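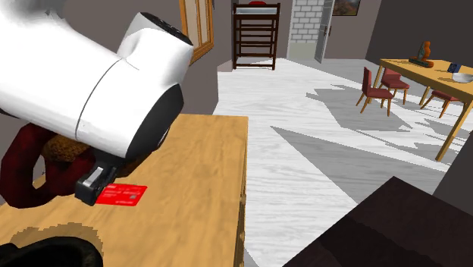 4. Taking Your First Card Payment

You have unboxed the Vekgate reader, charged it, and argued with the Wi-Fi (Sections 1 to 3). Now you get to take money with it. Use your own card for the test and keep the amount small. The reader treats a test sale exactly like a real one, fees included, and will not find it funny if you type 900 where you meant 9.

4.1 Before you start

Check that the status light is solid green. Blinking green means the reader is looking for your network. Blinking orange means it has found your network and has doubts. If the light is off, hold the side button until you hear the chime, which cannot be changed and which you will come to know well.

You also need the Clavero app open on your phone or tablet and signed in with the owner login. A staff login can take payments but can't refund them, and you will want your money back at step 8.

4.2 Running a test sale

1. In the app, tap New Sale. If you see New Sail, you have installed the beta. Go back to Section 2 and install the other one.

2. Type 200 and check the display. Amounts fill in from the right, so this should read $2.00. If it reads $200.00, somebody has switched on Whole Dollars under Settings > Keypad. Switch it off unless you sell nothing but sofas.

3. Tap Charge. The reader wakes up and shows the amount. Wait for the words READY FOR CARD. Cards offered before then are ignored without comment.

4. Pay in one of these ways:
 - Chip: push the card into the bottom slot, chip end first and chip facing up, until it stops. It stops sooner than you expect.
 - Tap: hold the card flat against the top of the screen, over the wave symbol. Waving it through the air does nothing, despite the symbol.
 - Swipe: use the groove on the right side, stripe toward the screen. Save this for cards that have failed at everything else.

5. Leave the card where it is until the screen says APPROVED. With chip payments this can feel long. Pulling the card early cancels the sale and you get to enjoy step 1 again.

6. Choose a receipt. Text and email both work straight away. Paper needs the Stivar printer, sold separately (Section 7), along with the rolls, also sold separately.

7. Open Activity and find the sale at the top of the list. It will be marked Pending. Leave it alone for a minute and pull down to refresh.

8. Tap the sale, then Refund, then Full Amount. The money goes back to the same card. The app says "instantly." Your bank has its own definition of that word.

CAUTION: Never write down a customer's card number to key in later, on the back of a receipt or anywhere else. If the network is down, use Offline Mode (4.3).

4.3 Offline Mode

Offline Mode stores up to 18 payments and sends them once the reader is back online. Turn it on under Settings > Connection before you leave for the craft fair. It cannot be turned on without a connection, and yes, we have had letters.

Note: An offline payment can still be declined when it is finally sent, by which time your customer and your ceramic owl have gone home. Set a per-sale limit you could stand to lose.

4.4 If the payment fails

CARD NOT READ. Wipe the chip with a dry cloth and try again. Please don't use a shirt with buttons.

TRY ANOTHER CARD. The bank said no. It didn't tell us why, either.

ERROR 2. The battery is too low to finish a sale. Plug in the reader and repeat from step 1.

REGION MISMATCH. Your account is still set to Te Moana, the sample store that comes with the app. Go to Settings > Business and enter your own details. Until you do, your receipts will thank people for visiting Te Moana, a shop with no address and very good reviews.

Next: Section 5, Tips and Taxes

Was this section helpful? 18 Yes | 2 No | 4 comments | Share
Contact Vekgate Support | © Vekgate. All rights reserved. | Back to top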